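Count the Hard Ones

Print this article | E-mail this article

2023-08-20

Every group that teaches a robot arm by example ends up quoting a number. Ours at Branport was 3,000, the count of recorded demonstrations we had promised for sorting small goods into trays. We reached it. I think we would have done better to promise less.

The trouble starts with what a number rewards. An operator who has to finish 100 recordings in a shift learns fast which starting positions go well. The rolls of tape get put down in the same friendly places, the tray goes back to its usual spot, and by the afternoon the recordings are close to copies of one another. A model trained on them does very well on the same table and badly on the one next to it. 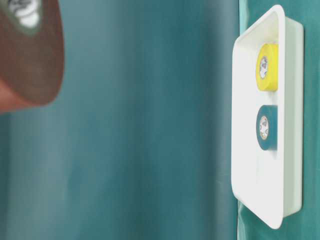 At Savov, where I worked before, we had 6 operators and no daily target. They were told to move the tray before each recording and to use at least one item that was close in color to the cloth. They complained about it, and they were slower. The set they made was a fraction of the size of ours, and people still ask for it.

I would also keep the failures. Most groups delete a recording when an item is dropped or the grip slips, and then wonder why the arm has no idea what to do after a drop. A clumsy recovery is worth more to me than another clean pick. Label it properly and leave it in.

The usual answer is that scale will take care of variety. Maybe it does for a company that can record in hundreds of buildings. Başaran has 2 rooms and so do we. More hours in the same room give you more of the same room.

We start the Clilla set in September. I have asked for the target to be written as a list of conditions to cover, with the total left blank until the list is done. The request has not been approved yet.

Print this article | E-mail this article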